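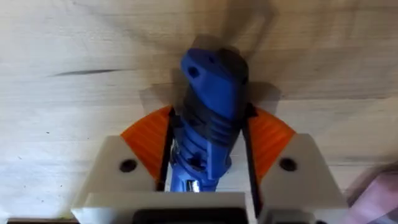
Blue part held in the Hadulier gripper, seen from the wrist camera.

Hadulier arm: questions we get asked

What is Hadulier?
A small robot arm that we are building in the shared workshop at Mastia. It picks up parts from a board and puts them down somewhere else. The first version was called Hayat and was scrapped in May.

Who runs the project?
Vidar Backlund started it and still keeps the drawings. Anyone with a bench key can join in.

Can I build one at home?
Yes. You need a 3D printer, a soldering iron, a set of hex keys and a solid table to clamp the base to. The parts list has 131 lines, but most of them are screws and washers.

What did it cost?
Roughly 222 pounds, without the printer or the tools. The motors were the largest share.

How long does the printing take?
The arm and gripper took us 42 hours. The base plate is the longest single job, so run that one overnight if your printer is somewhere safe.

Why are the gripper pads a different colour from the fingers?
They are separate parts and we had orange on the spool. Print them in any colour you like. The pads have fine ribs across them – please don't sand these off.

My fingers don't meet evenly. What should I do?
Loosen both fingers, close the gripper by hand on something straight, then tighten again a little at a time. If one side still leads, the horn on the motor is probably a tooth out. Take it off and turn it by one.

Where should the camera go?
On the wrist, looking down between the fingers. You want both fingertips and some of the table in view. Route the cable with enough slack for a full turn of the wrist, or it will pull out of its socket.

Does it matter what surface I work on?
A bit. We use a pale wooden board. Gloss white gave us glare from the ceiling lights.

Which software does it use?
Our own, called Hoteo. It runs on an ordinary laptop. Version 18 is the one to install – earlier ones have the wrist limits the wrong way round.

Can it lift a mug?
An empty one, by the handle, on a good day. We don't recommend a full one.

Where are the files?
On the workshop's shared drive, in the folder marked Hadulier. Ask Vidar for access.

Last updated December 2020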